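Bench Rules FAQ: Shared Robot Cells at Damadby

Last updated 06/07/2020

Welcome! These are the questions we get most about working safely and tidily in the two-arm cells. The full Casell rulebook has 197 entries, so treat this as the friendly short version.

Do I need training before I run a cell?
Yes, and it's fun! You do the morning session, then a supervised run. Your badge is switched on the same day.

How fast can the arms move?
Keep to 74 millimetres per second for any new program. Once it has been signed off you can ask for the higher limit.

What has to be off the floor of the cell before I start?
Anything that isn't part of the task. Tools and spare grippers go back in the Cabrera cabinet, and cups stay upright on or near the tray until their turn comes. 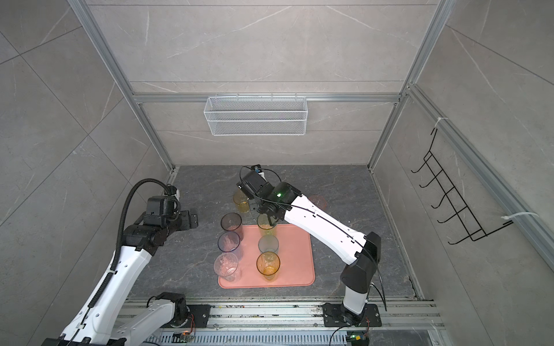
Who can reset an emergency stop?
The person who is signed in to that cell. Look inside first, find out why it stopped, write it in the log, then reset. If you can't find the cause, leave it stopped and call the bench lead on extension 542.

Can both arms work over the same tray?
They can, and we love seeing it done well! Set the keep-apart zone in Vendeo first and run the whole program once at quarter speed with your hand near the stop button.

How often are cables and mounts checked?
At the start of every booking, plus a full check every 1,000 cycles. We added the second one in April and it has already become a favourite with the night crew.

Where do I suggest a new rule?
Use the yellow form by the door. We read every one, so please keep them coming!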